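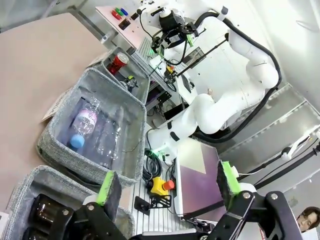

The Lomthorpe at the sorting table, with the bins out and the stop button where you can reach it.

I spent most of a day with the Lomthorpe two-arm sorting kit, which Kanstead is now offering as a lease to small shops and schools. A few of you asked me to look at it after my post on the Fluker conveyor. I paid for my own train ticket and nobody at Kanstead read this before it went up.

The offer is simple enough. You get two arms on an aluminum base, a gripper on each, the cameras, a screen, and a set of sorting jobs already loaded. The one I cared about was drinks containers: bottles in one bin, plastic in another, cans in a third. I help run the recycling corner at our community kitchen, and sorting is the job people sign up for once.

The price is 3,000 to set up and 3,000 a year after that. The first number covers delivery, fitting and a day of training. The second covers software and a replacement arm if one fails. You supply the table and the bins. I asked if the bins had to be a certain make and was told no, as long as you don't swap them for a different size without running the setup again.

Thắng Dương did the walkthrough. He started with the stop button, a red one on a yellow box, and had me press it before he showed me anything else. I liked that. Starting up again afterward takes a few steps on the screen, and you have to confirm that the table is clear of hands. It's a bit slow, but I would keep it that way.

The grippers are two-finger ones with foam on the tips and green edges. Foam is a wear part. Kanstead sells the pads in packs of 60, and Thắng changed one for me with a small screwdriver. I did the next one myself and it took me longer than I'd like to admit. Get someone with small hands to do it.

Labels on the bins are for the people, by the way. The kit goes by where each bin sits, so if you move one you have to tell it. We have folks coming through our kitchen all day who will shift a bin to wipe the table and put it back a hand's width over. I asked what happens then. The answer was that a small shift is fine and a big one brings up a warning on the screen. I'd want to test that at home before I believed it.
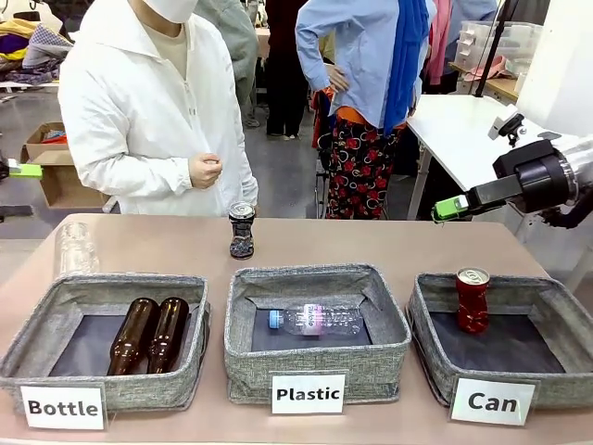

What it's like to stand next to

Quieter than I thought. There's a fan you stop hearing after a while, and the joints make a low whine when the arm goes up. I could talk to Thắng across the table in a normal voice.

It isn't fast. I sort quicker by hand, and so will you. The case for it is that it keeps going while you do something else, and that only holds if someone is nearby to clear a jam. Kanstead's own sheet says one trained person on site, and I think that's right.

You do need floor space. The base is one thing, but an arm bends out well past it, and the cables need room to swing too. At our place that would mean moving the fridge. Measure with the arms at full stretch, and leave yourself somewhere to stand that isn't between them and the wall.

Glass was my main worry. I wanted to know how hard the fingers squeeze and whether I could change it. You can. There's a grip setting for each kind of item, on a scale of 1 to 7, and it comes set low for glass.
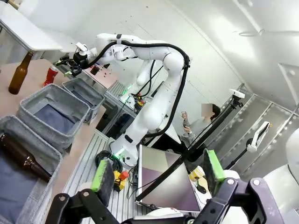 I also asked about crushed cans and bottles, which is most of what we get. The kit has a separate step where you teach it odd shapes by guiding the arm through the pickup yourself. You do it over and over with different items. Châu Diệp, who handles support, told me to set aside an afternoon for that and to use real trash from my own bins instead of clean samples. Good advice, and I wish it were in the manual. The manual is thin. It covers unpacking and safety well and then more or less hands you over to the phone line.

The other thing I'd change is the screen. The menus are small and the text is pale on a pale background. Our oldest helper is Lục, who is also our best sorter, and I can't see him using it without his reading glasses and mine.

Would I lease one? For our kitchen, no. We don't have enough coming through to pay for the second year. A school with a busy cafeteria might, or a venue that already pays for sorting. If that's you, ask for the training day at your own site and with your own table, and get the pad price in writing.

Kanstead says there will be a shorter trial lease in August. I've asked for the terms and will add them at the bottom of this post when I have them.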